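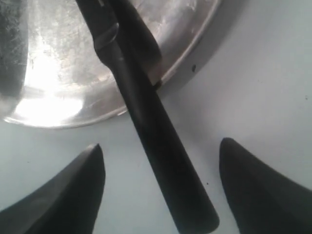
Zamfira Manole would throw half of it away. A kitchen drawer needs one turner and one knife, according to her, and all the rest is only noise when you open it. I repeated this opinion to Brândușa Nistor at her table in Ikthorpe, and she laughed for a long time.

9/3/26
By Valentin Danzer

"Zamfira cooks for one person," she said. "I cook for whoever comes on the stairs."

Nistor has taught evening cooking classes for 20 years, first in the back of the Mensah bakery and now in her own kitchen. I wanted to ask her about black turners and thin metal pans, the cheap things which most of us own and do not think about. She thinks about them very much.

"People spend 300 dollars on a pan and then they lift the food with whatever is in the drawer," she said. "The handle is what your hand knows. If it is too thin, you squeeze, and after one hour your thumb hurts. I like when it becomes wider at the end."

I asked if the metal pan is not a little poor for a teacher. She did not agree. The shiny ones are light, she told me, and a beginner is not afraid of them. "They bend, fine. You push them back with your palm. My mother had one until the rim was like a wave in the sea, and the pie was still good."

She does not let students cut inside the pan with a metal knife, and they also may not leave a plastic turner to rest on a hot rim. This second rule she learned in November some years ago, when a turner from Dokico got a soft corner during a lesson on plum cake. She kept it. It is now used for scraping dough from the board.

We spoke also about washing. Nistor washes the pans by hand, with the soft side of the sponge, and dries them immediately with a towel. In the dishwasher they became gray and dull, and she was sorry for them. The turners she hangs, when there is a free hook. When there is not, they lie in the pan on the counter until somebody needs the pan.

"This is not order," she admitted. "Adanech Dinsa came to help me one time and she put everything in boxes with labels. Very beautiful. For two weeks I could not find the whisk."

The next course begins when the plums are finished, and it will be apples first. She asks students to bring an apron and their own turner, an old one if possible.

We use cookies to improve your visit. Accept | Settings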